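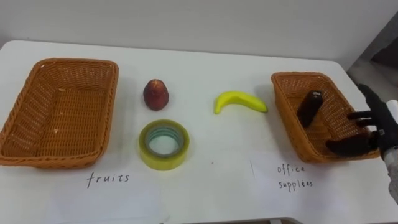 *Woven baskets on a white tabletop. Press use permitted with credit to Trongate.*

**Trongate brings back the basket, with apologies to the plastic bag**

*9 February 2019. For immediate release.*

Trongate, the neighborhood grocer that once spent a whole summer promoting a bag you could wear as a hat, today announced a basket loan program at its Gruvari and Bogale stores. Shoppers may borrow a woven basket at the door, fill it, carry it home and bring it back within 90 days. There is no app.

The program follows a trial in Gruvari that began last September with 893 baskets. Most came home. A number returned with things in them, including a library book, a set of house keys and a very polite note about the price of leeks. The keys are still at the front desk.

"We looked at a lot of clever ideas," said Wubit Seyoum, director of store operations. "One of them had a subscription. Then somebody in the meeting asked what people carried their groceries in before all this, and the room went quiet for longer than I would like to admit."

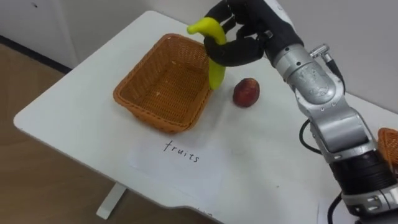
Borrowing a basket costs a deposit of two dollars, refunded in full on return. Baskets kept past the 90 days become the property of the borrower, and Trongate becomes the owner of two dollars. The company considers this a fair fight.

Trongate has ordered around 2,000 more baskets from Wadier, a family workshop that has supplied the stores with bread trays for years and was reportedly surprised to get the call. Worn or broken baskets will go back to Wadier for mending. Any that can't be mended will be offered to customers as planters, cat beds or whatever else they can talk themselves into.

Paper bags will stay at the checkout for people who forget their basket, a group that Seyoum says includes her. The hat bag has been discontinued, though a few remain at the Bogale store and may be had for the asking.

**Press contact:** Wubit Seyoum, Trongate store operations. Please call before lunch. Requests for the hat bag should be made in person.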